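Udton, Mar 31, 2019

We taught a simulated robot to put away the groceries, and we're giving you the whole thing

Okay, I'm the one who gets to write the announcement, so I'm going to skip the stiff version and just tell you what we did. Today Ultano is releasing Molix, our method for training a two-armed robot to pick up ordinary pantry stuff entirely in simulation. The code is free, the practice scenes are free, and so are all 3,135 practice runs we trained on.

If you've ever tried to get a robot hand to grab a can, you know how much of your life goes into resetting the table. Something tips over, you walk over, you stand it up again, you go back to your desk. In simulation the reset is one keystroke (I still get a little thrill every time!), so we could afford to try a lot of odd ideas and throw most of them away.

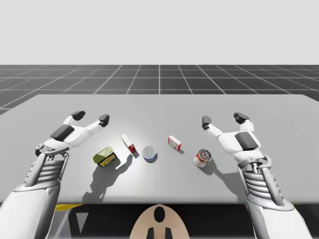 Credit: Ultano / Molix simulator render. Free to use with this credit.

The idea we kept is pretty simple. Most training setups score the robot once, when the object is finally off the table. Molix scores it at 2 points: when the hand settles on how it's going to approach, and again when the fingers close. A bad approach gets caught early, before the hand has wasted any time on it. We also shuffle the layout before every run, so the robot can't just memorize where the tall can lives and coast on that. Cans, boxes and a flat tin all go into the mix, and each one wants a different kind of grab.

So, does it help? We ran 100 test layouts that the robot had never seen during training. With the old single score it got a clean pick on almost 70 of them. With Molix we got all the way to 92, and I may have yelled in the hallway. The misses that are left are mostly flat things. A tin lying low on a table is still a pain, and the write-up has a whole section on why we think so. 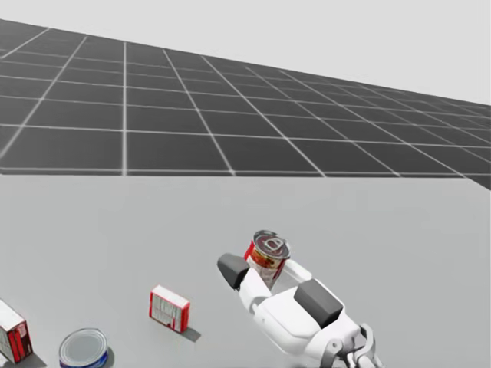
Akpalu, reading an early draft of the write-up, told us that the number everybody will want is the one from a real kitchen counter, and that simulated cans are a lot more polite than the ones in the cupboard.

Fair point! We don't have that number yet. Friction, dents, labels peeling off, a lid with something sticky on it: our simulator is generous about all of that, and I'd rather say so here than have you find out after a long download. Tests on hardware are planned for September, using the same layouts, and we'll post the results next to the simulated ones whether they look good or not.

The release includes the training code, the scene files, the test layouts and the scoring script. It runs on a single desktop machine if you're patient. If you try it with your own objects, please send us your failures too, we love those. Questions from press and from curious people go to the Molix desk at our Udton office, and I answer most of them myself.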